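Plondlow adds two-handed kit to its hand-held gripper hire service

28/03/2025

Plondlow has added a two-handed kit to its hire range for teams that record manual tasks as training data for robot arms. The Drornico kit consists of two hand-held grippers, a charging dock and a carry case, and is hired by the week with delivery included. Until now the firm supplied single units only.

Each gripper is worked directly by the operator's hand, with no arm or motor base. A camera on the tool records the jaws and whatever lies in front of them. The firm gives a running time of 33 minutes per charge with both units recording, and a full recharge in 40 minutes. Finger pads are treated as wear parts, and 16 spares come with each hire.

Kurniawati Gunawan, product lead at Plondlow, said the kit was meant for small household objects handled at table height. "Socks, clips and pegs are what customers ask us about. They are light, they vary in stiffness, and most homes have them."

Recordings are checked with Altico, the firm's desktop software, which matches the clocks of the two units and flags dropped frames. Export to the Kotian format is included. Files from the older single units can be opened but not merged with two-handed sessions.

The hire period starts on the day of delivery. Replacement pads beyond the supplied set are charged at cost. A version with a longer jaw is planned for August, and 23 sites have asked to test it.

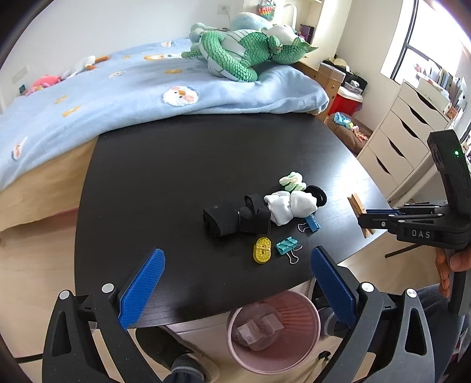
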